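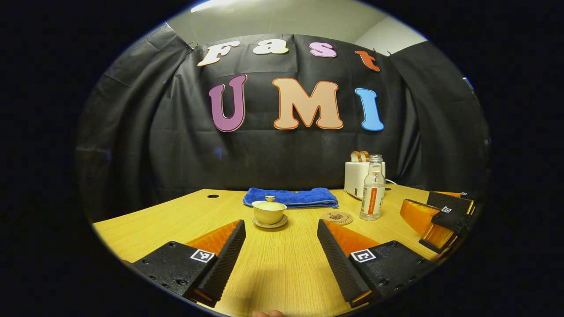 Looking after the Nirkent hand-held gripper

The Nirkent is a pair of hand-held grippers, one for each hand, and I've been keeping our set going at Tevenden long enough to have opinions! Each has two fingers facing one another, soft pads and a small black-and-white marker on every finger.

Care starts with the markers. Wipe them with a barely damp cloth (no solvent, please, I ruined a sheet of 15 that way) and check the corners haven't lifted. A marker that sits crooked will throw the finger width out, and you'll be hunting for the fault in the software all afternoon.

Pads wear at the tip first. Benedita Carvalho, who wrote the Erormont bench notes, swaps hers after 900 grasps; I go by feel and usually change them sooner. Old glue comes off with a thumbnail and some patience.

For a set-up check I close both grippers fully, open them, and do that eight times before anything goes near the crockery. Then it's a light cup first, lid and all, and something heavier like a water bottle after that. If the fingers drag, look for crumbs in the slide. Toast is terrible for this.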